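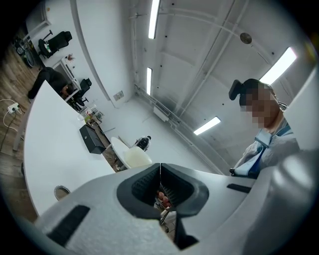

# Moving a small office without losing a week

Speaker notes, 15-minute slot

## Opening

- Say hello, say where I work. Istel is a small firm and we moved offices last spring.
- Ask for hands: who has a lease ending in the next year? Wait for it. Don't rush this.
- The talk covers planning, packing and the first Monday. Skip furniture buying, it's a talk of its own.

## Start with the lease

Read the old lease before signing the new one. Ours said the walls had to go back to the original color, and we found that out with nine days left. Painters charge more when you call them late.

Things to look up:

- notice period, and whether it has to be on paper
- who removes the cabling
- elevator booking rules in both buildings
- what "broom clean" means to this landlord

We overlapped the two leases by two weeks. It cost money. I would do it again.

## Internet first

Slow down here. Most questions come from this part.

Order the line the day the lease is signed. The first provider gave us a date and moved it twice. We ran on a backup connection for eight days, fine for email and bad for calls. If the building already has a line, ask for the name on the account — the last tenant may still be holding it.

## Packing

- 267 boxes in total. We had guessed 100.
- The gap was mostly paper. Old invoices, manuals, binders from the Junus project that no one had opened in years.
- Book a shredding pickup a month ahead.
- Number every box on two sides and the top. Keep the list in one shared sheet. Room, number, owner. No descriptions, people write novels.
- Each person packs their own desk by Thursday at noon. Set the time and stick to it.

(If short on time, skip to The First Monday.)

## Floor plan

We taped desk outlines on the floor of the new place before anything arrived. It took an afternoon and we moved the meeting table twice on tape. Check door swings. Check where the sun lands at 3 p.m., especially with light floors and white ceilings, where screens get hard to read.

Noise is the other one. The Tran team takes calls all day, so they went at the far end, by the kitchen. They asked for that spot.

## The first Monday

- Don't plan client meetings.
- One person walks the floor with a power strip and a list.
- Order lunch for everybody.
- Expect the printer to fail. Ours did until Wednesday.

Update the address in this order: bank, tax office, insurance, clients, website. We forgot Nirura, our payroll service, and their letters went to the old building for two months.

## Questions

Budget will come up. Answer: we set aside 15 percent extra and used nearly all of it — mostly on the painters and the overlap. Box sheet template is on the handout, second page.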